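Dalorby Arm Kit, User Guide
Section 4: First Pick in the Simulator

Before you run the arm on a real table, please do the first pick in the simulator. The same program file is used later on the real arm, so the work of this section is not lost. Plan 45 minutes for it. You need the Millik software already installed (Section 2) and the license file copied in its folder (Section 3).

4.1 Open the practice room

1. Close all other programs which use the graphics card.
2. Start Millik and wait until the status line says READY.
3. From the menu File, choose Open Room, then Practice, then Single Block.
4. When the software asks for the arm model, select the one printed on the label under your base. For kits delivered before June, select "Dalorby, early".
5. Press Load. The first loading can take several minutes. The next ones are faster.

Note: If the arm is loaded but lies flat, the joint file is missing. Go back to Section 3 and copy it again. Do not try to raise the arm by dragging the links with the mouse.

4.2 Set the home position

1. Open the panel Joints.
2. Press Home. The arm goes slowly to its rest position.
3. Compare the six joint values with the table on the inside cover of this guide. A difference in the last digit is normal.
4. Press Save as Home.

Caution: The button Save as Home also writes to the file which the real arm reads. If the real arm is connected by cable at this moment, disconnect it first.

4.3 Teach the pick point

The pick is taught with two points. The first is the approach point, straight over the block. The second is the pick point, where the fingers close.

1. In the panel Points, press New and write the name APPROACH.
2. Move the gripper over the block with the arrow keys. Set the height value to 265.
3. Turn the wrist until the fingers can pass on two opposite sides of the block. Press Store.
4. Press New again and write the name PICK.
5. Lower the gripper with the Page Down key. Use the slow step (hold Shift) for the last part of the way.
6. Stop before the fingertips reach the platform. Press Store.

Note: Change only the height between the two points. If you also change the side position, the finger will push the block over when the arm comes down.

Caution: The simulator permits the fingers to go a little into the platform without an alarm. The real arm does not forgive this. Check always the field Clearance, it must show 2 or more.

4.4 Run the pick

1. Set the speed slider to Slow.
2. Open the panel Program and put the lines in this order: HOME, APPROACH, PICK, CLOSE, APPROACH, HOME.
3. Press Step, not Run. With Step, the arm makes one line and then waits for you.
4. After each line, look at the arm from the side and from above. The keys F5 and F6 change the view.
5. If all the lines are good, press Run and let the program go from start to end.

If the block slips out of the fingers in the lift, open the gripper settings and raise the value Grip Force by one step. Repeat until the block stays. If the software shows error 716, the gripper got a close command while the arm was still moving. Insert a line WAIT between PICK and CLOSE.

4.5 Check the finger position

The finger position at the line PICK is the most frequent cause of a failed first run, so please check it in Step mode before the line CLOSE is made. Zoom in on the gripper and look at it from two views. With the blue block standing upright, the two black fingers must point down with one on each side of it, and the arm makes a high arch over to it from its base. The shadow on the gray platform is soft and it is not a good help to judge the height, use the number in the panel. When the position is correct, save the program under a new name and continue with Section 5, Connecting the Real Arm.
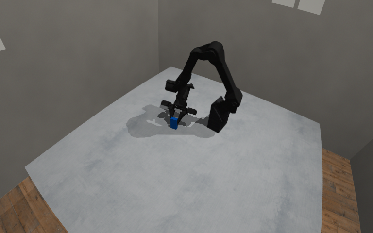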